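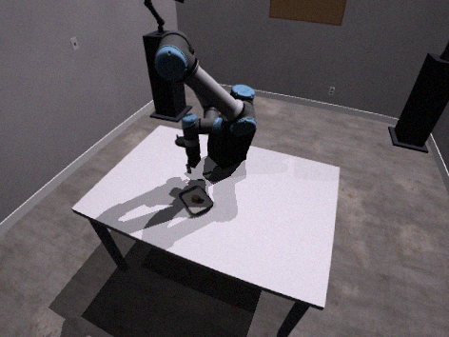

Workshop tips: choosing a gripper without losing a weekend

Every gripper is brilliant in the catalogue. The trick is finding out which one is brilliant in your shed, and the cheapest place to find that out is in simulation, where a dropped part doesn't roll under the freezer.

Start with one object and one tray. Put the object in the middle and get the arm to pick it up straight down. If you can't manage that, adding nine more objects and a conveyor won't improve your mood.

Use something small and roundish. Any gripper can hold a block. Blocks want to be held.

Turn the tray on an angle. A tray lined up neatly with the table flatters everybody, and yours will be crooked by Friday anyway.

Run 22 picks per gripper, same start pose, same speed. I used to stop at the first run that suited my favourite. The Ono slim tip won a lot of those. Over a proper 22 it beat the Flultiren two-finger by 2, and I had already told people it was miles ahead.

Check the rim. Slim tips get down inside a shallow dish with room to spare. Wide jaws catch the edge and take the whole tray for a ride. Measure the inside of the dish and the jaws fully open, and write both on masking tape stuck to the monitor.

Look at the elbow as well as the fingers. With the arm folded up close, a millimetre at the tip can mean a big swing further back. If the joints are doing gymnastics for a simple pick, move the tray before you blame the gripper.

Keep the shadows on. It's tempting to switch them off so the simulation runs faster, but if you are comparing cameras you want the arm throwing its great grey shape across the work, as it will under your own fluorescent tube. The Maglaya camera settings I was so pleased with fell over the minute I turned the shadows back on.

Save your controller settings under a name you'll recognize. "Final2_new" is not a name. I have 373 log files from August and could tell you what was tested in about 43 of them.

Change one thing at a time. Gripper or controller, never both. The Namness controller got blamed for a week's worth of fumbles that belonged to a soft fingertip setting I'd changed the same evening.

Leave the real arm unplugged until the simulated one has bored you. Then clear the bench, move your tea, and start at a quarter speed.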